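Renting a two-arm snack robot for a break room: worth it, or just buy a vending machine?

Posted in Small Business Help > Equipment
asked by breakroom_baron

My office has been offered a trial of the Girkero counter kit. Two white arms over a table, and the table gets stocked with sandwiches, sodas and chips. You order on a tablet, the arms load a tray, you take the tray. The rental is billed monthly and there's a setup fee I was asked not to repeat to the other tenants, so I assume they're paying less.

We have 300 people in the building and most of them want lunch at noon exactly. The sales rep says the kit "handles mixed packaging with ease." I have worked with sales reps before. Can it pick up a wrapped sandwich without turning it into a different sandwich? And what does it need from us day to day?

Edit: yes, I know a vending machine exists. Please stop telling me.

fraserfloor4

We've had the Girkero at our Fraser site since April, so I'll try to be useful. Short version: it's slow, it's gentle, and people like it more than they should.

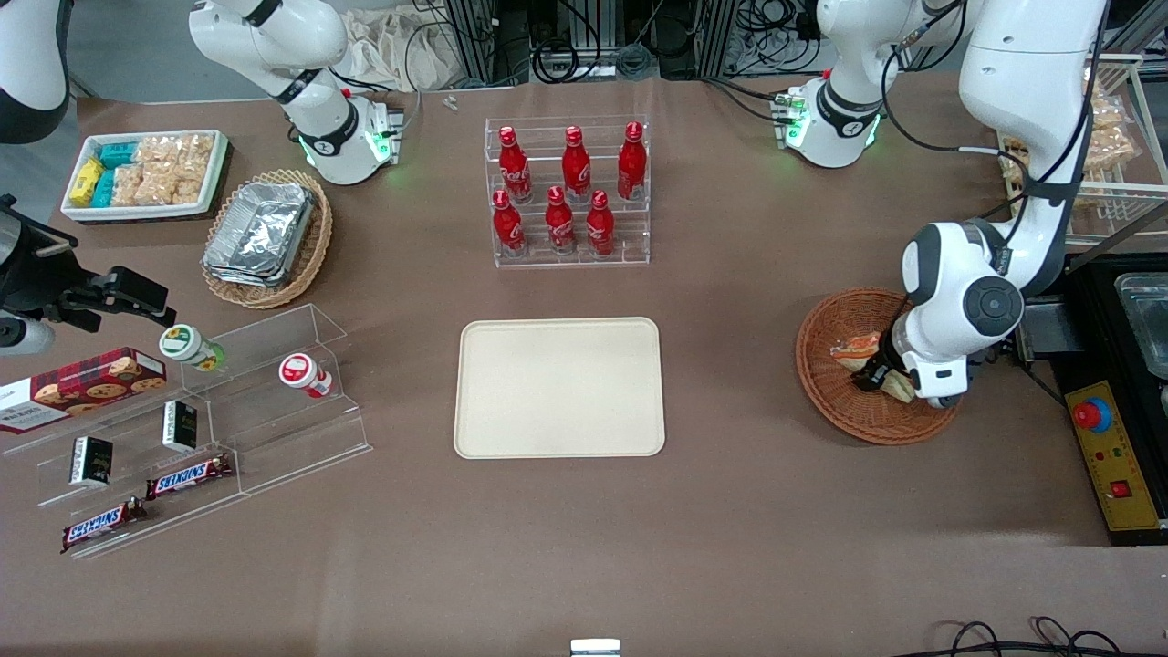
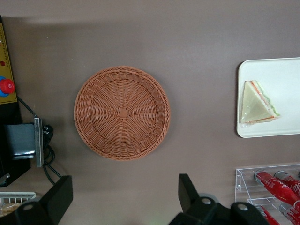

Sandwiches were my big worry too, and they've been the least of our problems. We buy triangles in clear plastic film like the one on the white tray in the second picture, and also some partly wrapped in paper, like the one the gripper has in the basket in the first. The film ones come up cleaner. Paper slides around if whoever wrapped it was in a mood. Keep the round wicker basket shallow and don't pile things up in it, or the fingers go in for one sandwich and disturb three.

Sodas in the stepped clear rack are fine as long as the rack stays where you taught it. Ours got nudged during cleaning and the arm spent a while making very confident grabs at nothing. Put tape on the table. The manual suggests "periodic verification of fixture placement," meaning tape.

Foil containers I'd think about. The lids are crinkled and no two are alike, and if they're packed tight the arm takes its time choosing. Ask for the grip setting called Soft 2. It isn't the default, for reasons known only to Girkero.

Day to day you need a person to restock, wipe down, and know where the red stop button is. Ours gets restocked 4 times a day. So yes, you are renting a robot that needs a waiter.

For 300 people all at noon, no. It'll make a line. If your crowd can be talked into spreading out, maybe. Also get the service terms in writing, and check whether "on site support" means a human or a phone number.

dontbuythat

Vending machine.

arnik_owner_2

Can't speak to the Girkero, we went with the Arnik, same general idea with one arm and a worse app. Two things I'd want settled before signing anything.

First, the pick limit. Our trial included 1,000 picks and I figured that was generous until I learned that a failed pick counts as a pick. So does putting something back. Ours loved putting things back.

Second, who teaches it new items. We changed cookie suppliers and the new box was a little longer, and that was a paid visit. I offered to cut the boxes down — they didn't laugh. Ask if you can add items yourself, and ask to watch it done during the demo with something you brought, preferably something annoying. A bag of chips is good. Bikovau brought their own chips to our demo when we were looking at them, and I've wondered about those chips ever since.

I don't regret renting it, but we also kept the vending machine.

breakroom_baron

Thanks, this helps. I asked about failed picks and the rep said he'd circle back. Taking a bag of chips and a badly wrapped tuna on rye to the demo. Will update if I'm allowed to keep the tablet.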